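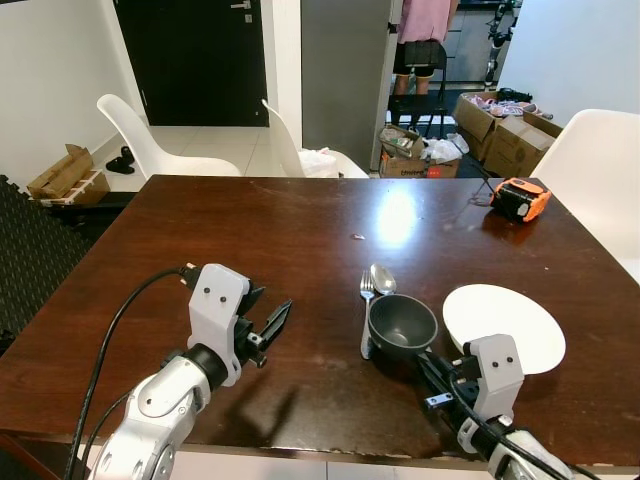
Laying the table, one fork at a time: a chat with Sze-wing Ho

I'd been promised tea and I got tea, but I also got forty questions' worth of opinions about forks. Sze-wing Ho has been working on the Dresa project at Clomard for two years now, teaching a pair of robot arms to set a place at a table, and she talks about it the way some people talk about their allotment. I went to see her in Pennington on 28 October 2018, with a notebook and a very poor grasp of what I was going to ask.

So I began with the obvious thing. Why cutlery?

"Because it's horrible," she said, quite cheerfully. "A bowl forgives you. You can be a centimetre off and still get hold of the rim. A fork is thin and it's shiny and it lies flat, and if you come down a bit wrong you just push it along the table. And then you've got a shiny table under it as well, with the ceiling lights in it. From the head camera you sometimes get a patch of glare that's brighter than the fork is."

The arms learn by copying. Somebody drives them through the job, with the camera views and the arm movements all being recorded, and then a program is trained on the recordings until it can have a go by itself. Dresa has 3597 recordings of this kind. Sze-wing did a great many of them personally and says her shoulders can tell you which ones.

I'd assumed (wrongly!) that the clever part was in the program. She pulled a face at that.

"The program is fairly ordinary. Other groups could swap in theirs and I doubt you'd see much change. What we got interested in was the editing. What do you keep from a recording, what do you throw away? People don't write much about it. It gets one line in a paper, 'we removed idle segments', and off they go."

Idle segments are the dull bits. At the start of a recording the arms may hang about while the driver gets comfortable, and at the end they drift off again. In the middle there are hesitations, and moments when one arm does the work and the other dangles off to the side with its wrist camera pointed at nothing much. Dresa used a tool called Vadon to find these stretches and cut them, and for the first year everyone was very pleased with Vadon. Training ran faster and the recordings were nicer to watch.

"And the robot was good!" she said. "I want to be fair to our first version. If it started in the right place it was lovely. Down, fork, across, spoon, done. Then one afternoon I'd left the arm parked much too low, past the edge of the table, and I pressed go without looking. It sat there. It opened the gripper, it shut the gripper. It had no idea."

What did she do?

"Swore. Then I went and looked at what the wrist camera was seeing."

We looked at some wrist views together on her laptop, and I can see the problem. You're so close to everything. Two big black fingertips poke up at you, there's a blur of chair on one side, and the tabletop you're meant to be working on is a slope somewhere overhead. I had to tilt my own head to work out which way up I was, and I've had a lifetime of looking at tables.

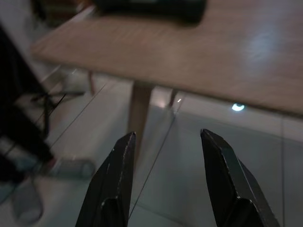

Putting the boring bits back

"If I showed you only pictures of forks," Sze-wing said, "and then I stood you facing a table leg, would you know to turn round? You would, you're a person. Ours had never been told that table legs exist. We'd cut them all out."

It was a slightly embarrassing thing to find, she admits, as the missing material had been theirs all along. Vadon keeps its originals, so putting it back was an evening's work. The argument about whether to put it back took a good deal longer. One side of the group thought the robot would learn to dawdle - feed it lots of waiting and it will wait. Sze-wing was partly on that side herself.

"And we were right, a bit. The first time we put everything back, it dawdled. It hovered over the plate like somebody choosing a cake."

The version they settled on is a compromise. True standing still gets cut. Movement gets kept, even if the camera is looking at the floor, a chair, a wall or somebody's legs at the other end of the room. They also went back to 331 recordings that had been set aside completely because an arm had wandered too far from the table, and they put those in too. Those turned out to be her favourites. In every one of them the driver has to bring the arm home again from somewhere silly, and it was exactly what the robot had never had the chance to copy.

Then they tested it. Each version got 61 goes, with the arms starting in awkward places: too low, too far over, wrist turned the wrong way. A go counted if a fork and a spoon ended up side by side next to the bowl. I asked for the score and she made me wait while she found the right page.

"The old version managed fewer than half. The new one failed on five. Started from the nice tidy position, you can't tell them apart, and for me that's the important bit, as we only ever used to test from the nice tidy position."

So you could have gone on for years without knowing?

"Oh, easily."

I asked what still goes wrong. Quite a lot, apparently. The plate is a nuisance, being flat and pale and apt to vanish under a gripper from the head camera's point of view. The robot is also slow. A person can lay one place in a few seconds without thinking, and Dresa takes over 30 on a good run. And she's careful about how far any of it stretches. They've tried one sort of arm and one sort of job. Somebody stacking boxes with a fixed camera overhead might find that cutting the dull bits does no harm at all.

"I'd like somebody to check, though. I'd like them to take the setting-aside pile out of the drawer and have a look. It costs you an evening."

The write-up is due in November and she was putting off the related work section when I turned up, so I think I was quite welcome. Next on the list is knives. I asked if knives were worse than forks and she thought about it for much longer than she had thought about anything else I'd asked.

"Different," she said. "Heavier at one end. Ask me in the spring."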